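Washing old plush toys before giving them away

ElliManninen wrote:
Hello all. I am sorting the toys of my children, who are now too big for them. I have two bags of plush and I want to give them to the toy swap in Otville. They smell of closet. Can I put everything in the machine together, or must I do it by hand? I have already read the long topic about teddy bears, but mine are mostly strange ones.

jouko_v wrote:
Machine, cold, inside a pillowcase with a knot. I have done this for 17 years with everything my kids dragged in the mud. Do not think so much about it.

Fidelina_Q wrote:
I must disagree a little with Jouko. It depends on what is sewn or glued on the toy. Short pile usually survives very well, but mouths, eyes and small parts are another matter. I spent yesterday evening on the same work, at the kitchen table. The big one was the problem, because it has a long snout with an open mouth, and the mouth is lined with black fabric. I was afraid that the black would run into the pink.
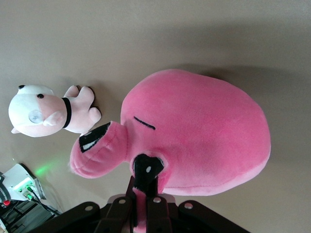

So I did first a test. I pressed a damp white cloth inside the mouth and waited 18 minutes. No color came on the cloth, but still I washed it by hand, in the sink, with very little soap. For the drying I put a rolled towel under the snout, so that it keeps its shape. The stitched eyes are easy, you can rub over them gently. Button eyes I always pull with the fingers before washing, and if they move, I sew them again.

ElliManninen wrote:
Thank you Fidelina, this is very clear. What do you do with suction cups? I have several small animals for the car window and the plastic is sticky.

Fidelina_Q wrote:
If it comes off easily, I take it off and wash it in warm water with dish soap. If it is sewn on, I leave it and clean only with a cloth. For the swap I would remove it, a small child will put it in the mouth.

jouko_v wrote:
A suction cup also goes in the pillowcase. Mine never broke.

Kestutis_P wrote:
Jouko, you were lucky. I ruined one from Fiminberg market in exactly this way, the plastic became white and hard, and the filling made lumps. It needed 2 days to dry and then it smelled worse than before. Big heads hold very much water inside.

jouko_v wrote:
Then you did not spin it enough.

Kestutis_P wrote:
I did spin. We will not agree on this one.

ElliManninen wrote:
I will do the small ones in the machine and the large ones by hand. The suction cups go off. I write again when they are dry.

Contact | Copyright Verel Home Forum | Back to top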